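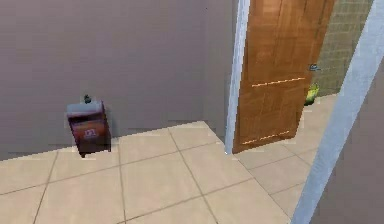

**Soft toys, session 4: stuffing + closing up**

Bring back the bodies you sewed last time. Unstuffed!! If you already stuffed yours, leave the back seam open.

Fiberfill
- Peltwood brand for this class, 400 g bag, one bag per table. Share.
- Pull it apart before it goes in. Fist-size clumps = lumpy bear
- Start at the far ends. Feet, hands, nose. Then work back toward the opening
- chopstick or blunt dowel, not scissors (holes)
- Neck needs more than you think. Pack it hard or head flops within a week

Weight check: my Jemby bear, small size, took 73 g of fill. Large took 129. Yours will be different if you used fleece, it stretches. Weigh the bag before and after and write it on your pattern envelope.

Closing: ladder stitch. Doubled thread, knot hidden inside the seam allowence. Small bites, same length each side, pull snug every 4 or 5 stitches. Go over the last half inch twice.

Eyes – safety eyes should be in already. If you forgot, embroider them, satin stitch or french knots. No buttons on anything going to a child under three.

Joints: only if you have the Nakpan disc set. Arms first, legs second, head last. Tighten till it squeaks a bit, they loosen.

Old mohair bears – question from last time. Mostly wood wool inside (excelsior), some kapok. Crunchy when you squeeze. Don't wash them, surface clean only. More on this in October when we do repairs.

Homework
1. finish closing
2. brush the seams out w/ a pet brush or old toothbrush, fur gets trapped in teh stitches
3. cut ears for next session, 4 pieces, 2 of them reversed

Handout 5 has the ear templates, print at 100%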